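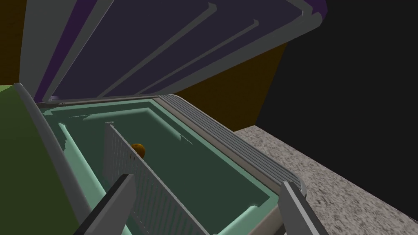

I have been thinking a lot lately about leftovers, and about why people my age are so weird about them. My mother-in-law throws nothing away. My coworkers throw everything away, sometimes with the fork still in it. And then there's me, somewhere in the middle, a person who will save half a cup of rice and then feel bad about it for a week. I blame the way we store food now. A chest freezer like this one, with the big lid swung up and that deep green well to lean into, asks you to have a plan. You can't just shove a tub in at eye level and shut the door. You have to bend over and decide where the thing goes, and I've come to believe that the bending over is good for us.

My argument is pretty simple. We waste food because we've made it too easy to look like we're saving it. The fridge is the worst for this. You put the chicken on the middle shelf, you feel thrifty, you go watch TV. Five days later you're holding your breath over the trash can. You didn't save the chicken, you just gave it a nice cool place to go bad so you wouldn't have to feel guilty on the night you cooked it.

I got onto this after a long talk with Hideaki Matsuda, who lives two doors down from me in Dorham and has cooked for a big family his whole life. I was complaining about grocery prices (who isn't) and he asked me what I'd eaten the night before. Soup, I said. And where was the rest of it? I had to admit I'd poured it down the sink, because there was only one bowl left and one bowl seemed silly to keep. He looked at me like I'd told him I burn money to stay warm. "One bowl is lunch," he said. I've thought about that probably every day since.

One bowl IS lunch! I was paying up to $2 more for a sad cup of soup at the deli near work than it would cost me to make a whole quart of the stuff. And I was doing it on days when I'd dumped a better soup the night before.

So in October I started writing down what we threw out. I used the back of a Kornum catalog because it was sitting there, and I kept it by the toaster. I won't pretend I was scientific. But reading that list was embarrassing. Bread heels. Half an onion, over and over, like we had a subscription. Herbs, so many herbs, a whole bunch of cilantro bought for one spoonful. Cooked pasta with no sauce on it, which I'd kept for reasons I can't explain.

Now, I know what some of you will say, because my sister said it first. She says a freezer is just a slower trash can. And she has a point - I've got a bag in mine that could be pork or could be banana bread, and I'm a little scared of it. If you freeze things without a label you're doing the same dodge as the fridge people, only you're paying the electric company to help you do it for a year.

But that's a problem with labels! Get a roll of masking tape. Write what it is and when you made it. I bought one of those fancy label gadgets, a Prirnumik, and used it twice before going back to the tape. The tape costs next to nothing and sticks fine if you put it on before the tub gets cold.

The other complaint I hear is that saving scraps is for people with time. I do get that. When my kids were small I'd have laughed in your face if you told me to make broth. But freezing half an onion takes less time than driving to buy the next one, and I'd rather have a chopped onion waiting for me at six o'clock than almost anything else I own.

What bugs me more is how we talk about it. Eating leftovers gets treated like a punishment, or something you do when you're broke. My grandmother called them "the second supper" and got out the good plates. The Byun, the little lunch place downtown, does a fried rice that is obviously yesterday's rice, and people line up for it. Day-old rice fries better, anyway. Chili is better on day two as well, and I will argue with anyone about stew.

I'm not asking you to become my mother-in-law. She washes out bread bags, and I'm not there yet. But the next time you're standing at the sink with one bowl of soup in the pot, put a lid on it and take it to work.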